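Search this site Search Menu

Folding on soft surfaces: collecting hand-held demonstrations of laundry tasks

Student project report, Homier group
Posted in August by the project author
14 shares | 3 comments

1. Background

The Homier project is meant to end with a learned policy that can fold and stack ordinary clothes in an ordinary home. My part was smaller. I was asked to collect the demonstrations the policy would be trained on, and to write down what made a recording usable or not, so that the next student does not have to work it out again.

Most of the folding data our group already had was recorded on a table in the Tennant lab. A table is flat, hard and the same height every time. People at home often fold on the bed, where the surface gives way under the fingers and the cover moves along with the garment. The first policy trained on the table data, which we called Tanier, did badly when it was tried on a mattress. It pressed too far down before closing and tended to pick up the cover as well as the cloth. That was the reason for recording in a bedroom.

2. Method

All demonstrations were made by a person holding two grippers, one in each hand. No robot arm was used during collection. Each gripper has two fingers with blue textured pads, and the camera looks out over the fingers so that the view is close to what a robot would have at its wrist. The position of each device is worked out afterwards by our own software, Positz, from the video and the motion readings.

The tasks were kept short: fold one garment, move one garment, place socks beside a stack, straighten a stack. A patterned duvet was used on purpose. On a plain white cover Positz lost its position quite often, and a repeated print gave it more to hold on to, although a print that repeats too regularly can cause errors of its own.
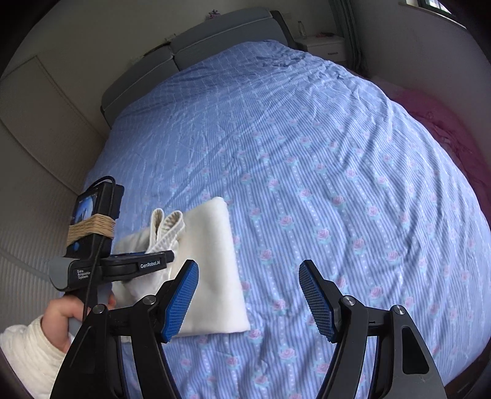 Before every session I did the same checks. The fingers were opened and closed fully three times at the start of the recording, so that the opening width could be calibrated later. Both devices were then held still for a few seconds. After that I started the task without talking and without putting a device down until the end. If a device was put down, the recording was stopped and marked as incomplete.

The target was 1,000 recordings. I finished with 603 that passed the checks. The shortfall came mainly from the time it took to reset the clothes between attempts, which I had not planned for at all. A fold takes less time than undoing it and laying the garment out in a new starting position.

3. What went wrong

Thick knitwear was the hardest material. With a thin shirt both layers can be pinched and lifted together. With a thick garment the pads push into the material before they catch it, and the fold opens again if the second hand lets go too early. Of the 27 recordings I threw out in the first session, 18 were of thick garments, mostly because I had let go and then gone back to correct the fold.

I was unsure what to do with those corrections. My first rule was to delete any recording with a second attempt in it, because I thought the policy would learn to fumble. I changed the rule halfway through – a decision that should have been made before collection began.

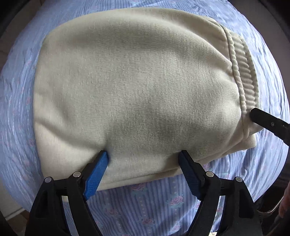 One of the comments left on the draft of this report argued that the rule should have gone the other way from the start, and that a policy which has only seen clean folds has no idea what to do after a bad one. The same reader suggested labelling the moment where the correction begins, so that it can be kept or cut at training time. I have since added that label to the later recordings, but the early ones were already deleted and cannot be recovered.

The other common fault was speed. When I got tired I moved faster, and the video blurred enough for Positz to drop the track. Shorter sessions with a break between them worked better than one long afternoon.

4. Handling two devices

Using both hands makes the task more natural but doubles the chance of a fault. If one device fails, the recording from the other is of little use for a two-handed fold. The two clocks also have to agree. We matched them by tapping the devices together at the start – crude, but easy to find in the motion readings.

I also learned to keep the supporting hand low. Held high, it blocks the other camera just when the fingers close, and that is the part of the recording the policy needs most.
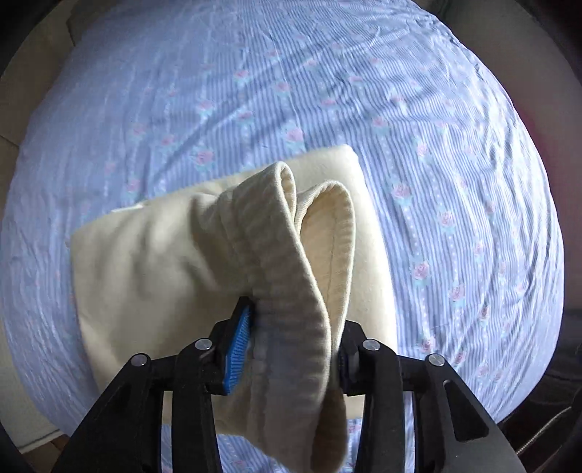

Why not record the same folds in simulation and save the time?

Cloth is still difficult to simulate well, and thick cloth on a soft mattress is harder again. The group tried it for thin towels and got reasonable results, but the contact between the pads and a knitted surface did not match what we measured with the real devices.

5. Remaining work

The recordings have been handed over with their labels. Training on the mixed set, table and bed together, has begun but there are no results to report yet. The next student should collect in at least one more bedroom, with a different cover and a firmer mattress, and should fix the rule on corrections before the first recording is made. The reset time should go into the plan as a separate item.

3 comments | 14 shares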